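Tomau Legal Aid Clinic

Open position: Intake and Court Support Assistant

Tomau Legal Aid Clinic is looking for one assistant to join our front office in the Valtell district. We give free legal help to people who cannot pay a private lawyer, mostly in housing cases, small criminal matters and problems with identity documents. The person we hire will be the first one our clients meet, on the telephone or at the desk, and for many of them this first meeting decides if they come back.

The position is part time, 18 hours per week, with a contract until the end of October. The contract may be renewed if our funding is renewed, but we cannot promise this today.
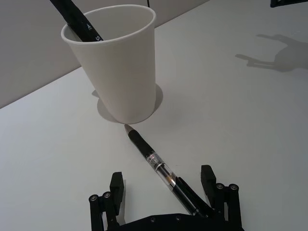
What you will do

You will receive new clients and fill in the intake form together with them. The form has 2 pages and it asks for personal matters such as debts, family situation and earlier arrests, so it must be done with patience and behind a closed door. You will check if the person has a conflict of interest with one of our present clients. When there is a conflict, you will give the person the address of another office and write this in the register.

You will keep the calendar of hearings for our lawyers and call clients before the hearing to remind them of the hour and the courtroom. Last year we opened 59 new criminal files, and in several of them the client missed the first hearing only for the reason that the letter went to an old address. We would like to improve this very much.

You will also go with clients to the courthouse on Andrade Street from time to time. You do not speak for them before the judge. You help them find the right floor, you wait with them, and after the hearing you write down the next date on a card which they can keep.

Files are kept in Histero, our case management program. It is old and rather slow, but it is not difficult. You do not need to know it already. We will train you during the first weeks, and one of the lawyers will sit near you in this period.

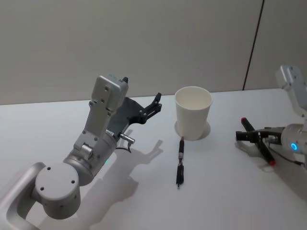
It is good to know that the front office is sometimes very busy in the morning and almost silent after lunch. In the silent hours we ask you to scan older papers, to answer the messages which were left on the machine and to prepare the envelopes for the next day. Some clients arrive upset or angry. You will not be left alone with such a situation, there is always a lawyer in the next room, but you should be a person who stays calm and does not take it personally.

What we ask from you

You have finished high school. A paralegal certificate is welcome and is not required.
You speak and write English clearly. A second language that is spoken in Valtell is a big advantage.
You can keep a secret. Everything you hear in the office stays in the office, also after your contract ends.
You can type well and you are not afraid of paper files.
You are free on at least three mornings of the week, when the court is in session.

We are glad to receive applications from people who had themselves a case in court, as accused or as family of accused. An old conviction does not exclude you. Please tell us about it in the interview and we will discuss it with respect.

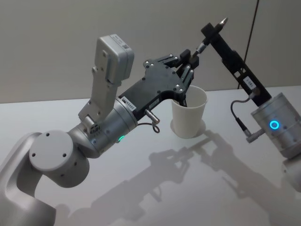
What we offer

An hourly wage according to the city scale for office assistants, paid twice a month. Paid sick days from the first day of work. A monthly bus pass. After 90 days we sit together with you and speak about how the work goes, what is too much and what you would like to learn next. If you plan to study law or social work, we try to arrange your hours around your classes.

How to apply

Please send a short letter and your resume to the clinic by mail, or bring them to the front desk. The letter should be one page. Write to us why this work interests you and describe one time when you helped a person with an official matter, even if it was a neighbor or somebody of your family. References are not necessary at this stage.

Applications must reach us by 17 April 2021. We will invite the chosen candidates for a conversation of nearly one hour with two of our lawyers, and all others will also receive an answer from us by letter or telephone. If you need an interpreter or a ramp for the interview, please mention it in your letter and we will prepare it.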